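24/02/2026, Stallow room, hangers and rack

Jamie got the coat rack back upright this morning and it's so much better in the middle of the floor than jammed up against the wall. You can get at it from every side now! I should have moved it in the first week. Spent most of the day on hangers, which I thought would be dull and was great fun.

Notes while I remember them.

Wooden hangers go up by the neck. If you take them out on the arm they swing, and the hook ends up pointing at your own chest. Clotilde does it one-handed with a little turn of the wrist and it drops on first go. I need two goes, sometimes 3. Worth getting her to show everyone.

The Cuadros hangers (the thin ones) are still hopeless for anything heavier than a shirt. Benoît's winter parka bent one straight away. Moved them all to the box under the bench. Ginette wants them for scarves and toques, fine by me, as long as they stay out of the coat pile.

Order that worked best: heavy coats first, spread around the top arms so the pole doesn't lean, then the light jackets, then bags and umbrellas on the lower ring. Did it the other way before lunch and the bags kept catching on the hems. Colour order looks gorgeous but slows everything down, so we'll save that for the open day in April.

Nadège's idea of putting the bare hangers up first and dressing them on the rack is a good one for shirts. Terrible for coats, the sleeves go everywhere.

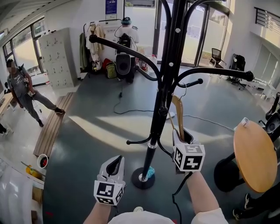

Tried the same thing with cardigans after the break and they're halfway between the two. Buttoned at the top, lovely. Open, they slide off one shoulder and you're back picking them up off the floor. So top button done up, always, and I've put that on the whiteboard.

Hanger stock is 194 after I pulled the split ones. Ceduser can send more but the quote is for 2,000, and where would we put them? Asked Benoît to find out if they'll do a smaller lot in the same shape.

To do:
Felt pads for under the rack base (Jamie)
Sand the 2 rough hangers, they snag knits
Ask Groltari about a second rack in the same height
Trousers tomorrow, folded over the bar and clipped, and see which holds the crease. Looking forward to that one!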